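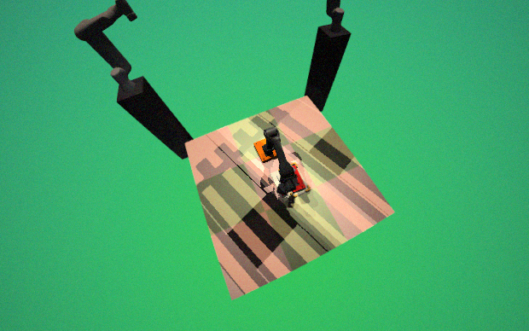
Teleop Demonstration Checklist, Sim First and Then the Bench
Prutach, back lab
Kept by Asabe Akpan. Last gone over in June, with comments from Ilham Abdel Rahman where marked.

Marks I use: OK, FIX (do it before anyone drives), WATCH (fine to run, look again next time), N/A.

My comments are under each item and they run long, sorry! If you only want the checks, read the first line of each and skip my rambling.

PART A. BEFORE YOU TOUCH THE REAL ARM

A1. Operator has done a warm-up in Kingi today. OK
By warm-up I mean a real one, picking and placing in the sim with the same handset you'll use on the bench. Ten lazy swings of the elbow don't count. I was guilty of that in the spring and my first demos of the day always looked like somebody stirring soup.

A2. Tabletop pattern randomization is switched on in Kingi. OK
We've been running the busy patterned tabletops, stripes and angular patches and dark blocks, and people grumble that they can't see the gripper against them. I know! It's hard on the eyes. Slow down near the surface and use the side view. If you turn the patterns off to make your warm-up easier, please turn them back on before you record anything into the shared folder.

A3. Gripper fingers can be told apart in at least one camera view. WATCH
When the wrist comes in low over a dark patch, everything down there turns into one black lump from the high view. I missed two grasps that way before I swapped views. Ilham's comment: "Pick your view before you start the demo, and don't swap in the middle of a grasp. Your hand drifts while your eyes catch up." She's right, mine does.

A4. Scale factor on the handset matches the bench setting. FIX, then OK
Kingi had been left at a bigger scale than the bench. Small hand motion, big arm motion, and then you walk over to the Iven with your hand trained wrong. I set both the same and wrote the value on tape on the handset cradle. Check the tape against the screen. Don't trust the tape alone, people peel it.

A5. Objects in the sim task match the ones on today's bench sheet. OK
Close enough counts. Shape and size matter more to me than color.

PART B. THE CELL

B1. Floor line around the cell is whole and you can see it. WATCH
It's scuffed by the door side. Still readable, but I'd like it redone before the next batch of visitors.

B2. Mounts and base bolts hand-checked, paint marks lined up. OK
Put your fingers on them, every one. Looking from the chair isn't a check. The paint marks across the bolt heads make this very quick and I love them.

B3. Nothing stored inside the reach of any arm, including the ones you aren't driving today. FIX
There was a coffee mug (mine) and a roll of cable (not mine). Both gone now. A parked arm is still an arm with power on it, and if somebody homes it from the other desk it will go through whatever is standing there.

B4. Cables have slack at full stretch and don't drag over the work surface. OK
Run the arm out slowly to each corner with a second person watching the cable. I had the handset and Ilham had the stop button.

B5. Work surface flat and clamped, board fixed down. WATCH
The fixture board rocks a hair if you push on one corner. It won't hurt anybody but it does show up in the data — the arm presses, the board gives, and the demo teaches a push that's too deep. New rubber feet are on order.

PART C. STOPS AND LIMITS

C1. Red stop button pressed, arm stops, arm stays stopped after release. OK
Do it with the arm moving slowly. Then do it again from the second button by the monitor. Then try to drive with the handset before you reset, and nothing should happen. I keep adding to this item and I'm not sorry.

C2. Dead-man grip on the Hedetti handset works. FIX, then OK
This is the big one from this round. The grip has a half-press position where it feels held but isn't quite, and the arm was stuttering: moving, freezing, moving again. Nobody was near it and the speed was low, but a stutter next to a person's hand would be awful. I swapped in the spare handset, ran the check again, and it was clean. The bad one has a red tag and lives in the top drawer. Please leave it there. If you find yourself thinking "it's only a little sticky," go get the spare.

C3. Force limit set to 7 newtons for hand-guided sessions. OK
That's our own house number for these light tasks, and you'll feel it. If the arm lets go of the path when you lean on it, good. If you have to shove, stop and come find me.

C4. Speed limit on and locked from the handset. OK
The lock matters. The fast toggle is right where your thumb wants to rest.

C5. Reconnect behavior checked: pull the network cable, arm holds still, and it doesn't jump when the link comes back. OK
My least favorite test and the one I'd never drop. Move your handset hand somewhere different while the link is down, then plug in again. The arm should wait for you to re-grip. It did, all the times I tried it.
Ilham: "Do this one in Kingi too. We found the jump there first." True, and I'd much rather meet it there!

PART D. WHILE SHOWING THE TASK

D1. Two people for the real arm, one driving and one on the stop. OK
The stop person doesn't label data. The stop person doesn't answer messages. I've tried doing both and I was bad at both.

D2. Hand guiding: one hand on the forearm, other hand away from the gripper. OK
Guiding by hand feels friendlier than the handset, so people get relaxed and start fixing the object with their free hand while the fingers are closing. Pause the arm, fix the object, start over. A thrown-out demo costs you nothing worth worrying about.

D3. Hair tied back, sleeves up, lanyard off. FIX
Lanyards! Mine too. There's a hook by the door now.

D4. Break after 30 minutes of driving. WATCH
We have all been cheating on this. I looked through the logs for one long session and my bumps into the table came mostly at the tail end, when I was sure I was doing great. Set the timer on the desk, the loud one.

D5. Bad demos marked bad at the time, by the driver. OK
We have 2,005 demos in the shared set now, sim and bench together, and I pulled out 49 that had a bump or a dropped object and no mark on them. Those would have been teaching the robot to bump. Hit the flag key as soon as it goes wrong, then reset. You can write why later.

D6. Start pose the same for each bench demo. OK
Within the pose box on screen is fine.

PART E. SHUTTING DOWN

E1. Arm parked, gripper open and empty, power off at the wall box. OK
Open and empty, please. A gripper left closed on a block was found one morning with the block still in it and the finger pad dented to match.

E2. Handset in its cradle with the grip released. OK

E3. Kingi session saved and closed, so the next person isn't driving in your settings. WATCH
See A4. This is how A4 happens.

E4. Log signed by both people. OK
Signed for this round: A. Akpan, driving. I. Abdel Rahman, stop.

STILL OPEN
Floor line by the door side (B1).
Rubber feet for the fixture board (B5).
Hedetti handset with the sticky grip, waiting on a new spring (C2).
Side view in Kingi could sit lower for grasp work. Ilham is trying a few heights, so tell her which one you like (A3).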